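Checking gripper width before you trust it in training

Most people who train a policy on hand-held gripper data never look at the width channel until the policy starts closing on air. Then they blame the network. I did this for a good part of June, so take what follows as the procedure I should have started with. It uses Gindonico, our replay and cleanup tool, but any script that reads a timestamped width signal alongside the wrist video will do.

You need one recorded session, the calibration file that was loaded when it was recorded, and an hour. You don't need a GPU.

Step 1. Plot the raw signal

Open the session and plot raw width against time, with no smoothing. Gindonico smooths by default. I think that default is a mistake, and I've said so to Mohandas Gounder, who wrote it. He says the raw trace scares new users. It should.

gindonico plot session_410 --channel width --smooth off

Look for flat spots at the top and bottom. The bottom should sit at the same value every time the fingers are fully closed. If it creeps upward over the session, your zero is drifting, and no amount of extra data will fix that.

Step 2. Find out what your maximum means

The config has a field called width_max. Everyone assumes it's the physical opening. In Quintela configs it is the largest raw reading seen during calibration, so if whoever calibrated didn't open the fingers all the way, your "fully open" is wrong for the whole dataset. Ours said 1319. The real stop was higher, and every reading past 1319 had been clipped without a warning.

Run the calibration again, opening to the hard stop and holding for a second or two. Compare the new number to the old one. If they differ, don't patch the config by hand. Regenerate the width channel from the raw values, or you'll end up with half a dataset in each scale.

Step 3. Compare against the video

People skip this step, and it's the only one I really trust. Pick still frames where both fingers are in view and check whether the opening you see agrees with the number in the log. Use some with the fingers clear of everything and some with an object between them.

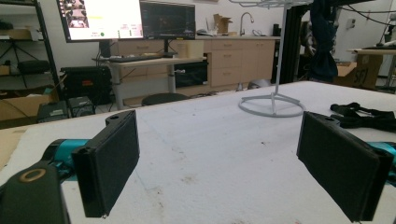

Both fingers in view with the table between them. Write down the logged width before judging a frame like this one.

Don't try to get millimeters out of a single image. Perspective and lens distortion will give you a number that looks precise and isn't. What you want is order: sort the frames by logged width, then page through them. The gap should only ever get bigger. When a frame looks out of place, check the timestamps before anything else.

Step 4. Measure the lag

If the order is wrong only while the fingers are moving, you probably have a time offset. Find a fast close, note the frame where the fingers stop, and note the sample where width goes flat. Do it for several closes. A steady difference can be corrected:

gindonico shift session_410 --channel width --frames 2

A difference that wanders can't be, whatever the manual says about automatic alignment. I ran the auto-align on the same session twice and got two answers. Throw the session out or use it for vision pretraining only.

Step 5. Only now, retrain

Keep the old checkpoint. Train the new one for the same 4000 steps with the same seed and compare them on the same trials. If you change the learning rate at the same time, you've learned nothing about the width fix.

Ours got better on small objects and stayed the same on large ones. I'd still like to see it repeated at Stustham before anyone puts it on a slide.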